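Palondale Home Forum > Laundry and Textiles > Folding and storage

Thread: Folding knit-trim shirts on a sofa seat instead of a table

ribknit_43
Posted 7:12 pm
Moved to a one-bedroom in Badholm in January. No dining table, no ironing board, counter is too shallow. The only flat surface at a usable height is the sofa seat. Woven upholstery, gray, fairly firm foam.
Problem: team shirts with a ribbed collar and cuffs. Body folds fine. The ribbed part will not lie down and the finished fold opens within a minute or two. On a hard table I did not have this. Is it the surface or the method?

Vernon Paquette
Posted 7:31 pm
Surface. A cushion gives under your hand, so you never get a real crease. You press, the foam goes down, the fabric goes down with it, and the fold line spreads. Put a board on it. A sheet of hardboard or a large cutting board is enough.

seamallowance
Posted 7:40 pm
Disagree with Vernon. You do not want a hard crease in a knit. Knit folds hold by friction between layers and by the weight of the stack. The cushion is fine. Likely causes are (1) rib was stretched when hung to dry, (2) first fold is not parallel to the side seam.

Vernon Paquette
Posted 7:52 pm
Friction between layers is the same on a board. The board removes one variable. I folded for a uniform rental outfit in Rurnovbridge, 300 pieces a shift, and no station had a padded top.

ribknit_43
Posted 8:05 pm
Rib was dried flat, so not (1). Will check (2).

Laurier Ouellet
Posted 8:26 pm
Weave matters more than foam here. A smooth cover lets the bottom layer slide while you bring the top layer over. A fine tight weave with a bit of tooth grips the bottom layer and you can pull against it. Mine is the second type and I fold everything on it. Red and white garment with the same kind of trim, and the cushion:

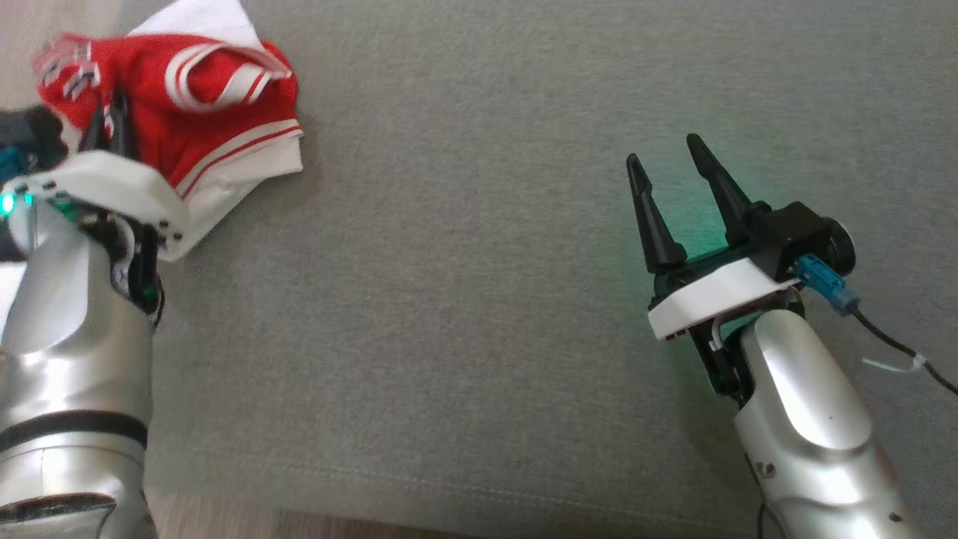
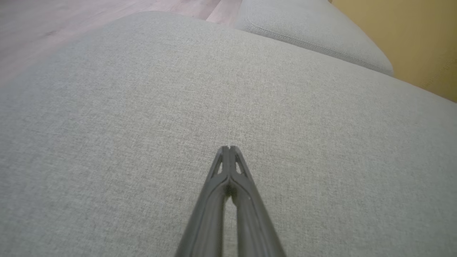
Top: red garment with white trim, bunched. Bottom: weave of the seat cushion.

Order I use:
1. Shake out, lay face down, collar toward the backrest.
2. Flatten the collar first, with the side of the hand, from the center out.
3. Side seams one third in, sleeves back along the fold.
4. Hem up to just short of the collar. Do not fold the rib itself.
5. Fold in half again, turn over, leave it under the next one.
Step 4 is where most people go wrong. Rib folded across its width acts as a spring.

seamallowance
Posted 8:34 pm
Agree on step 4. For step 1 I go collar toward me, since that is the part that needs the handwork. What is the cover made of?

Laurier Ouellet
Posted 8:41 pm
Label only says polyester blend. Heathered light gray. It does collect lint, so I run a brush over it before whites.

Vernon Paquette
Posted 8:49 pm
Lint is another argument for a board. Also the seam at the front edge. If a shirt lies across a seam the line prints into anything lightweight.

Laurier Ouellet
Posted 8:57 pm
Never had a seam print into a knit. Into a dress shirt, maybe, if it sat overnight. Keep the work back from the edge.

girard_flatwork
Posted 9:20 pm
Working height has not been mentioned. My seat is 43 cm off the floor. Standing and bending to that for a full load is hard on the lower back. I kneel on a folded towel, or sit on the floor sideways to the cushion. Sitting is slower but the collar step is easier because you are looking at it from lower down.

seamallowance
Posted 9:28 pm
Kneeling works for small loads. For anything over a basket I would use the bed.

Vernon Paquette
Posted 9:33 pm
A bed is worse than a sofa. Softer, and the comforter moves.

seamallowance
Posted 9:36 pm
Strip the comforter first.

ribknit_43
Posted 10:14 pm
Tested with four shirts. Two with the old method, two with Laurier's order, all on the cushion, no board.
Old method: both opened at the collar.
New order, hem stopped short of the rib: one stayed closed, one lifted slightly at the left sleeve. Side seam on that one was twisted, so (2) from seamallowance may apply.
Will try a board tomorrow and report.

Vernon Paquette
Posted 10:22 pm
Use the same four shirts. Otherwise the comparison means nothing.

ribknit_43
Posted 10:25 pm
Same four. Noted.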